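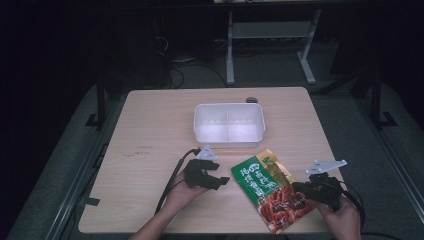
Snack table, Kundard reading room
Gallery updated 2025-03-22

Welcome to the snack pages of our reading room. We opened in November with 8 chairs and one kettle, and now the shelf beside the window is full of things to eat. Many of them come in packages which not all our visitors can read, so I began this gallery to help with the choosing and the putting away. My English is still growing, please forgive the small mistakes.

On the table

The green bag has big white Chinese characters with a red outline, and the food on it is glossy and reddish-brown. It looks to me like braised meat or sausage strips on a plate. If you can read the name, please write it in the guest book and I will add it.

The white container has two compartments with a thin wall between them. We use one side for savoury and the other for sweet, and a bag like the green one goes in the savoury side.

The table is light wood with a darker edge, and it stands on the grey carpet. The colour is very kind to the eyes in winter – but crumbs are not so kind to the carpet, so please eat over a plate.

How we keep the snacks

Closed bags go into the container standing up, with the name to the front. Opened bags are folded two times and closed with a clip from the Vikon tin.

Nuts have their own jar on the Broltora shelf, beside the tea. Please do not mix them with other snacks, even for one evening. We have neighbours with allergies.

If you bring something from home, write the date on a small paper label and stick it on the back. Labels and a pencil are in the drawer under the kettle.

Other galleries

Tea corner, 9 pictures
Rawat spice shelf, 2 pictures

New pictures are added when there is something new to eat. Suggestions for the next shopping go in the guest book, on the last page.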